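Der dritte Knoten

Aus der Reihe "Arbeit und Technik", Rundbrief der Beschäftigtenvertretung

Seit Juli läuft im OP-Trakt der Tramora-Klinik das Projekt, das im Haus nur "Mitura" heißt, nach der Software, die zwei Instrumentenarme beim Nähen führen soll. Genäht wird bisher ausschließlich an Übungspads im Trainingsraum im Untergeschoss, und dabei soll es nach Auskunft der Projektleitung vorerst bleiben. Trotzdem ist das Thema in den Umkleiden angekommen, und in unserer Sprechstunde auch. Wir haben uns deshalb einen Nachmittag lang danebengesetzt und mit Leuten gesprochen, die damit arbeiten oder demnächst damit arbeiten sollen.

Was die Geschäftsführung verspricht, steht auf elf Folien, die in der Betriebsversammlung gezeigt wurden. Die Rede ist von "Entlastung der Teams", von "gleichbleibender Qualität" und von "frei werdender Zeit für die Patientenversorgung". Den letzten Punkt kennen wir schon von der elektronischen Dokumentation. Die Zeit, die damals frei werden sollte, ist heute mit dem Nachtragen von Pflichtfeldern gefüllt, und die Stationen können das vorrechnen. Ein gewisses Misstrauen ist also erlaubt.

Wer sitzt an der Konsole?

Rosalind Zamora ist seit 18 Jahren OP-Pflegekraft und eine von drei Kolleginnen, die für das Projekt stundenweise freigestellt wurden. Sie richtet die Instrumente, legt Pads und Fäden bereit, startet die Durchgänge und trägt hinterher ein, was geklappt hat und was nicht. Gefragt, ob sie das als Entlastung empfindet, lacht sie erst einmal. "Ich habe vorher assistiert, jetzt beaufsichtige ich. Das ist anders anstrengend. Beim Assistieren weiß ich, was als Nächstes kommt, weil ich den Operateur kenne. Hier starre ich auf den Faden und frage mich, ob ich gleich stoppen muss."

Stoppen darf sie jederzeit, das ist geregelt. Weniger geregelt ist, was passiert, wenn sie zu oft stoppt. Jeder Eingriff der Aufsicht wird mitgeschrieben, mit Uhrzeit und Kennung der Person. Die Firma Brinkmann, die das System im Haus betreut, braucht die Daten nach eigener Aussage, um die Software zu verbessern. Das glauben wir gern. Eine Auswertung nach Personen wäre mit denselben Daten aber ebenfalls möglich, und eine Dienstvereinbarung, die das ausschließt, gibt es bisher nicht. Der Entwurf liegt seit Wochen bei der Personalabteilung.

Für den Trainingsraum mag man das noch kleinlich finden. Im Klinikbetrieb sähe es anders aus. Wer weiß, dass jeder Abbruch in einer Liste landet, zögert vielleicht einen Moment länger, und dieser Moment steht auf keiner der elf Folien.

Was heißt hier überhaupt "automatisch"?

Das Wort wird großzügig verwendet. Nach dem, was uns im Trainingsraum erklärt wurde, gibt es drei Betriebsarten. In der ersten führt ein Mensch beide Arme von der Konsole aus. In der zweiten schlägt die Software eine Bewegung vor, und der Mensch gibt sie frei. In der dritten macht das System einzelne Schritte ohne Freigabe, unter Aufsicht. In den Präsentationen verschwimmen diese Unterschiede. Von 70 gezählten "automatischen Nahtvorgängen" aus dem Projektbericht fallen nach unserer Nachfrage nur 16 in die dritte Gruppe. Alle übrigen wurden Schritt für Schritt von jemandem bestätigt, der dafür an der Konsole saß und bezahlt werden musste.

Die Projektleitung hat uns die Aufschlüsselung ohne Umstände gegeben, das soll hier stehen. Sie hätte sie aber auch gleich in den Bericht schreiben können. Im Aufsichtsrat wurde über eine Zahl gesprochen, die größer aussah, als sie ist, und solche Zahlen haben die Angewohnheit, in Stellenplänen wieder aufzutauchen.

Die Sache mit dem Üben

Xiomara Mahmoud ist Assistenzärztin im dritten Jahr. Sie findet die Technik spannend und sagt das auch, sie hat sich freiwillig für die Übungsstunden gemeldet. Ihre Sorge ist eine andere als die der Pflege. "Nähen lernt man durch Nähen. Wenn die einfachen Verschlüsse irgendwann das System macht, bleiben für mich die schwierigen. Und die soll ich dann können, ohne die einfachen oft genug gemacht zu haben?"

Auf diese Frage haben wir im ganzen Haus keine brauchbare Antwort bekommen. Der Chefarzt verweist auf Simulatoren. Simulatoren hat die Klinik, sie stehen im selben Untergeschoss, und die Zeiten daran sind begehrt. Seit Projektbeginn ist der Raum an zwei Nachmittagen in der Woche für Mitura geblockt. Die Assistenzärzte weichen auf den Abend aus oder kommen am Sonntag, außerhalb der Arbeitszeit und ohne dass es jemand aufschreibt. Wir haben das gegenüber der Klinikleitung angesprochen. Man wolle "die Belegung optimieren", hieß es.

Es gibt dazu übrigens Erfahrungen aus anderen Abteilungen. Im Labor wurde vor einigen Jahren die Probenverteilung auf eine Anlage von Givar umgestellt. Die läuft ordentlich, darüber beschwert sich keiner. Wenn sie steht, können aber nur noch zwei ältere Kolleginnen die Verteilung von Hand in vertretbarem Tempo machen. Eine davon geht nächstes Jahr in Rente. Die Einarbeitung der Jüngeren war einmal geplant und ist dann dem Dienstplan zum Opfer gefallen.

Ein Nachmittag im Untergeschoss

Wer sich das Ganze laut und schnell vorstellt, wird enttäuscht. Man sitzt in einem abgedunkelten Raum und schaut auf einen Monitor. Der Faden ist schwarz, damit er sich abhebt, und er macht, was Fäden eben machen: Er legt sich in Bögen über das Pad, und irgendwann muss man ihn wieder unter Kontrolle bringen. Eine geübte Hand erledigt das nebenher. Rosalind Zamora hatte den Finger am Stoppknopf, solange wir da waren, und sprach in dieser Zeit kaum.

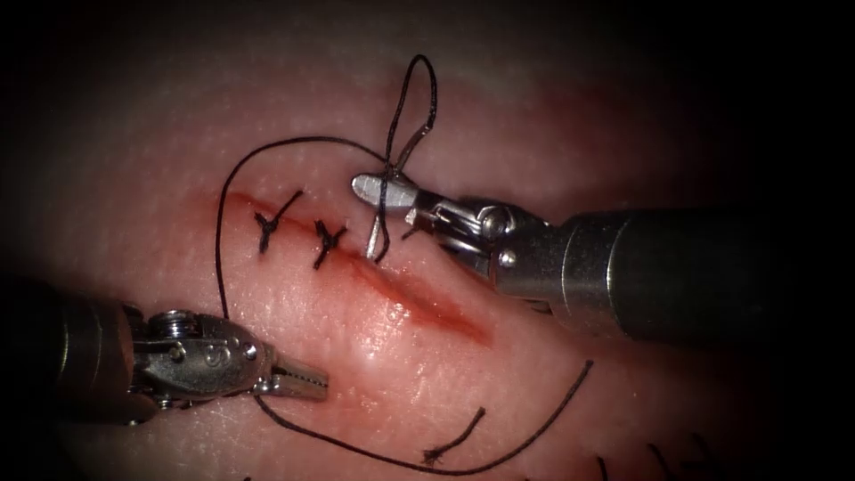
Übungspad im Trainingsraum: Zwei Knoten sitzen, am dritten Stich hält das rechte Instrument den Faden auf Zug.

Die beiden fertigen Knoten sehen für Laien sauber aus. Ob sie es sind, beurteilt im Projekt eine Oberärztin nach einem festen Bogen, auf dem unter anderem Abstand und Sitz bewertet werden. Auch das ist Arbeit, und auch sie fehlt in der Rechnung der Geschäftsführung. Dort steht auf der einen Seite die Anschaffung und auf der anderen die erwartete Einsparung an OP-Minuten. Einrichten, Beaufsichtigen, Bewerten und Eintragen tauchen nicht auf, vermutlich weil diese Tätigkeiten noch keine eigene Kostenstelle haben.

Wir haben gefragt, wie die Einsparung berechnet wurde. Die Antwort: auf Grundlage von Angaben des Herstellers. Eigene Messungen seien für die nächste Projektphase vorgesehen. Über die Beschaffung der zweiten Anlage soll allerdings schon vorher entschieden werden. Diese Reihenfolge halten wir für verkehrt und haben es so auch schriftlich mitgeteilt.

Was sich für die Teams schon geändert hat

Auch ohne einen einzigen Patienten hat das Projekt Folgen. Die drei freigestellten Kolleginnen fehlen im Saal, ihre Dienste werden innerhalb des Teams verteilt. Ersatz wurde beantragt und mit dem Hinweis abgelehnt, das Projekt sei befristet. Die Sterilgutversorgung muss zusätzliche Instrumente nach einem eigenen Ablauf behandeln, obwohl diese bisher nur Übungsmaterial berühren, denn man will den Ablauf "gleich mit erproben". Geschult wurden dafür zwei Personen, beide in derselben Schicht.

Positives gibt es auch. Die Haltung an der Konsole ist besser als das stundenlange Stehen am Tisch, das bestätigen alle, mit denen wir geredet haben. Eine Kollegin mit Rückenproblemen kann sich gut vorstellen, später ganz in diesem Bereich zu arbeiten. Dafür müsste die Stelle allerdings existieren und ordentlich eingruppiert sein. Derzeit bekommen die drei für die Aufsicht ihr bisheriges Gehalt, ohne Zulage. Laut Personalabteilung handelt es sich um eine "vorübergehende Aufgabenerweiterung ohne Höherwertigkeit". Wir sehen das anders und lassen es prüfen.

Unsere Forderungen an die Klinikleitung

Keine Auswertung der Eingriffs- und Stoppdaten nach Personen, festgeschrieben in einer Dienstvereinbarung, bevor das Projekt weitergeht.

Eine Aufschlüsselung aller Berichtszahlen nach Betriebsart.

Feste Übungszeiten für die Assistenzärzte innerhalb der Arbeitszeit, auch an den Mitura-Tagen.

Ersatz für die freigestellten Kolleginnen und eine Bewertung der Aufsichtstätigkeit durch die Eingruppierungsstelle.

Eigene Messungen im Haus vor jeder weiteren Bestellung.

Die Klinikleitung hat ein Gespräch zugesagt, ein Termin steht noch aus. Wer im Projekt arbeitet oder dafür vorgesehen ist und Fragen zu Freistellung, Datenspeicherung oder Eingruppierung hat, kann in die Sprechstunde kommen oder eine Nachricht in unserem Postfach an der Pforte hinterlassen. Beides wird vertraulich behandelt. Den Entwurf der Dienstvereinbarung kann man im Büro der Beschäftigtenvertretung einsehen, Anmerkungen dazu nehmen wir bis zur nächsten Sitzung auf.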